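4.2 Cable Length, Buffers and What Players Say They Hear

Guitarists have been arguing over buffered and true-bypass pedals for as long as there have been forums to do it in, and we did not expect to settle the matter with a switch box. The aim of this part of the study was smaller. We wanted to know whether players could tell a long passive cable run from a buffered one when both were set to the same loudness, and whether the words they used for the difference had anything to do with the signal.

The reason there might be a difference is well understood. A passive pickup has a high output impedance, and every foot of cable adds capacitance to the load. The resonant peak drops and the top end goes with it. A buffer at the guitar end isolates the pickup from the cable and keeps the treble. Whether keeping the treble is a good thing is where the shouting starts.

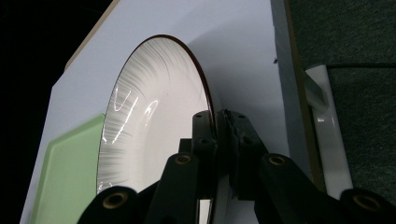
We recruited 60 players through two rehearsal studios in Mevstead and one music shop that asked not to be thanked. All had owned at least one pedal and most had owned far too many. Each came in for 3 sessions, playing the same house guitar into the same amplifier through a closed floor unit built by Ute Weidemann. The unit held the buffer, the relay and a dummy switch that did nothing at all. The dummy switch went on to have a distinguished career in the data.

Players were free to play whatever they liked. We had planned a set riff, but in the pilot everyone drifted from it within a minute, and Rüdiger Hagedorn argued that a task people ignore is a poor control. He was right, and he has mentioned it since.
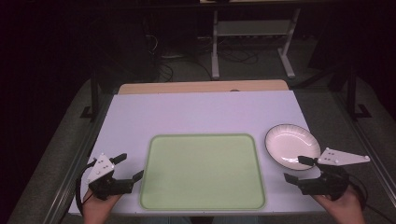 Figure 3. Pale tabletop with a light green tray, a round plate to its right, and two hand-held grippers over the near edge.

After discarding trials with a clipped recording, a broken string or an unrelated phone call, 2,712 remained. In each trial the player heard two settings and marked them as same or different. If they chose "different," they were asked to describe the change in their own words. We did not supply a list of terms. Earlier work with fixed lists tends to find that tone is "warm," mainly on account of "warm" being on the list.

With the long cable, players picked out the buffer well above chance. With the short cable they did not, and the theory says they shouldn't have. So far everyone involved behaved like physics. The trouble came with the dummy switch. Players who pressed it themselves called it "different" far more often than players who had it pressed for them, and their descriptions were longer. One participant called the dummy setting "more three-dimensional in the mids" and asked where he could buy one.

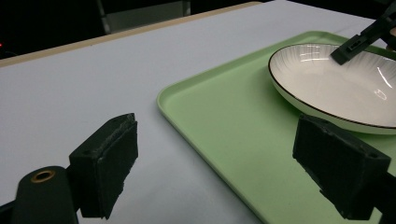

Figure 4. White tabletop with a beige wooden strip along its far edge, the two gripper jaws in the foreground.

Descriptions were coded by Nele Dreßler and Tegan Whitcombe, working apart and then meeting to disagree. They agreed easily on brightness words ("sharp," "glassy," "ice pick") and these followed the measured treble level closely. Words for feel ("stiff," "spongy," "alive") followed almost nothing, with one exception. Players who normally used a fuzz as their first pedal called the buffered setting "stiff" even with the fuzz absent. We suspect they were remembering their own pedalboards, where a buffer ahead of a vintage-style fuzz does change how it responds to the volume knob. They had brought the right complaint to the wrong circuit.

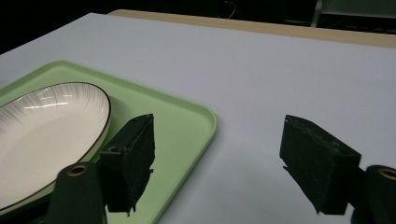

Two limits should be stated. First, the house guitar had moderately hot humbuckers, and a pickup with a different inductance would move the resonant peak and perhaps the result. A second guitar was borrowed for this purpose and turned out to have active electronics, making it useless to us and a pleasure to play. Second, loudness was matched with pink noise before each session, not with the player's own signal. Hard pickers may have had a small level cue left over. A check on the recordings found no sign that they did better than gentle pickers, though they did finish sooner.

The effect of pressing the switch oneself is taken up again in Section 5, with the results for the delay unit.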